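Zestier (linen and laundry service)

Zestier is a linen and garment service with its head office and main laundry in the town of Pálfi. It collects, washes, folds and returns clothing and household textiles for guest houses, care homes and private customers, and it is best known outside its own trade for the slow and rather patient way in which it has brought automated folding into its work. The programme, called Josteleo, was announced to staff on 15 Oct 2019 and is still running alongside hand folding in the same building.

Background

The firm began as the laundry side of Brosis, a furnishing business that let out rooms full of beds and curtains and found itself, almost by accident, with a great deal of washing to do. When the laundry grew large enough to stand on its own feet it was given its own name, although Brosis kept a share in it and still sends it a good part of its weekly load.

Washing and drying had been done by large machines from the start, and flat sheets had long gone through a roller ironer that folded them at the far end. What remained by hand was everything that does not lie flat of its own accord: shirts, trousers, towels of odd sizes, children's clothes, cardigans with a button missing. This was the work of the folding room, where 80 people were employed at the time of the announcement, most of them part-time and a good many of them having been there since the Brosis days.

Why folding is difficult to automate

A person who has folded clothes for a living scarcely looks at them. The hands find two corners, give a small shake, and the garment more or less tells them which way it wants to go. A machine has none of this to fall back on. Cloth changes shape each time it is touched, it hides its own corners, and one towel dropped twice will never land in quite the same heap. A robot arm that can place a metal part in the same spot all day long may be quite at a loss with a crumpled pillowcase.

For this reason the Josteleo programme did not begin with robots on the laundry floor. It began with the folders themselves, who were asked to carry out their ordinary work using grippers held in the hand, so that the way they picked up, stretched and laid down each piece could be recorded and used for teaching the machines later on. The work was done away from the laundry, in lived-in rooms with beds and shelves and the usual clutter, as the firm hoped in time to offer folding in customers' homes as well.

The demonstrators

The first group of demonstrators numbered 20, all of them drawn from the folding room and all on their usual rate of pay with an allowance for travel. Several have described the early days as humbling. Fingers that had folded for years had to learn again through a pair of blunt jaws, without the feel of the hem, and a shirt that would normally be finished in a few moments might be picked up, lost and picked up again. Most found a rhythm after a week or two, and the older folders generally found it sooner than the younger ones, which caused a certain amount of good-natured teasing in the canteen.

A session lasted 4 hours with a long break in the middle, an arrangement the demonstrators had asked for themselves after complaints of sore wrists and thumbs. The first round of work closed in November with 1,126 recordings kept.
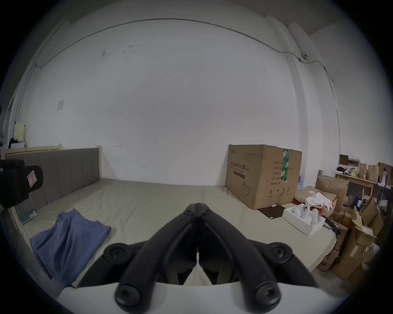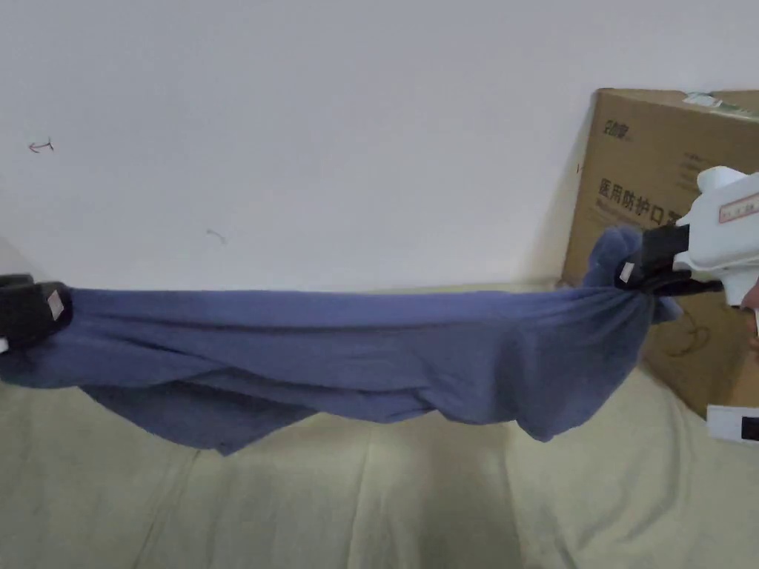
Cloth work on a bed or sofa, with grippers and a carton for medical protective masks in both views.

Effects on the workforce

The firm gave an undertaking that no post in the folding room would be ended on account of the programme while the trials went on, and this has been kept to, although some places left empty by people retiring have not been filled. What has changed is the shape of the day. The plainest items, chiefly hand towels and pillowcases, now go to the automated tables, and the people who used to fold them look after the tables instead, straightening a piece that has gone in badly or taking over when a machine gives up on it.

Opinion in the building is mixed, as one might expect. Some folders are glad to be rid of the towels, and say that their shoulders are the better for it by the end of the week. Others miss the long tables where six or seven people could stand together and talk through a shift, and feel that minding a machine is lonelier work and harder to take pride in. There has also been a long discussion about whether demonstrating should be treated as a skilled grade in its own right, with pay to match. A higher rate was agreed for those who train new demonstrators, but the wider question was left open.

Garments with buttons, pleats or delicate trimmings are still folded entirely by hand at Pálfi, as are all items belonging to care home residents, which carry sewn-in name tapes and are checked one by one before they go back.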